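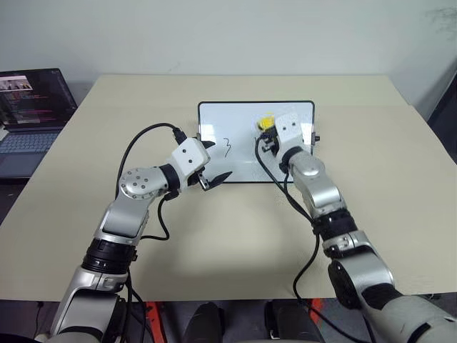
Open day at Ralent: two halls, one parking lot, a small whiteboard

Jul 19, 2021

I went to the Ralent open day for the furniture. This is the kind of sentence that gets you left alone at parties, but I write about office and classroom supplies and somebody has to sit in the chairs. Ralent makes desks, boards and the bits that hold boards up, and once a year they unlock the place and let people like me wander through it with a paper cup.

The bus from the station drops you at the wrong gate. Follow the fence left, past the bike racks, and bring a hat, as there is no shade until you reach reception. They gave me visitor badge 1611, which made me feel part of a very long line of people who care about drawer runners.

Hall one

Cutting and edging, mostly behind a yellow line. It was loud, it smelled of warm glue, and the handout had the floor plan upside down. I spent longer than I meant to at the Urell stand, where they were showing a height-adjustable desk that goes up beautifully and comes down when it is in the mood. The Lahtinen stools next door were better. I sat on one through an entire talk about castors and stood up with both legs working, which is more than I can say for the chairs in the lecture corner.

Hall two

Quieter, with carpet. I had come for the tabletop boards, and there was a small one on a big pale beige table with a plain wall behind it. I like a small whiteboard. The large kind ends up holding last year's budget and a drawing of a fish. A small one has room for a phone number or a reminder to buy milk, and then you have to wipe it and think again.

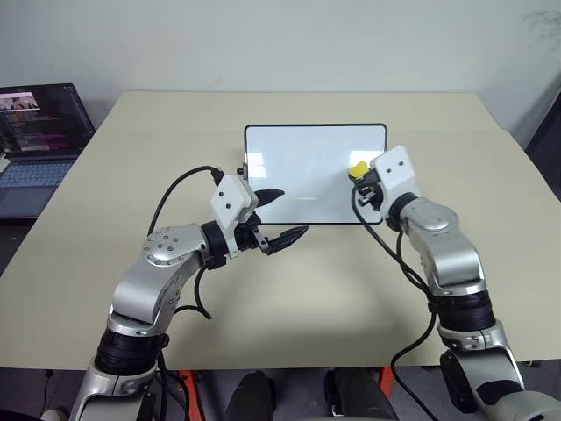

The board with nothing on it. Landscape, thin black frame, plenty of glare from overhead.

Glare is my standing complaint about glossy boards. They wipe clean and look smart, and from the wrong seat all you can read is the ceiling. Tilting the board a little is the usual answer, and then you spend the meeting tilting it a little more. The Sellow catalog gives this subject two full pages and ends up recommending that you move your chair.

I did approve of the rounded corners. I have carried square-cornered boards up stairs and still have opinions about it. The frame is thin too, so you're paying for writing space and not for trim.

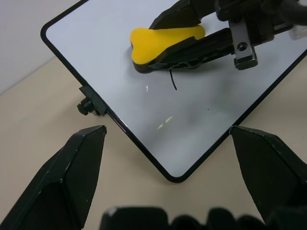
Corner view, with the round-knobbed clamp on the left edge. The yellow thing on the board is shaped like a bone.

Clamps are a matter of taste. Mine at home has a knob that loosens if you look at it, and the board goes over backward with great dignity. I would take a clamp over sticky pads all the same - pads take the paint with them when you move out.

As for the writing, I can report a 3. It is black, done by hand, and perfectly legible. I have sat through quarterly meetings that left less on the board.

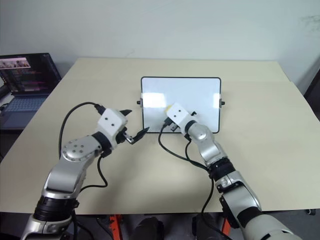

Food, and getting home

The canteen was serving pea soup and a cheese roll, both included with the badge. The soup was good. The roll had been under glass for a while and knew it. Coffee is free until the urn runs out, so go early.

The shop by the exit had marker sets and offcuts at silly prices, and I came away with a shelf I have no wall for. The next open day is in August, same gate, and they say there will be a sign.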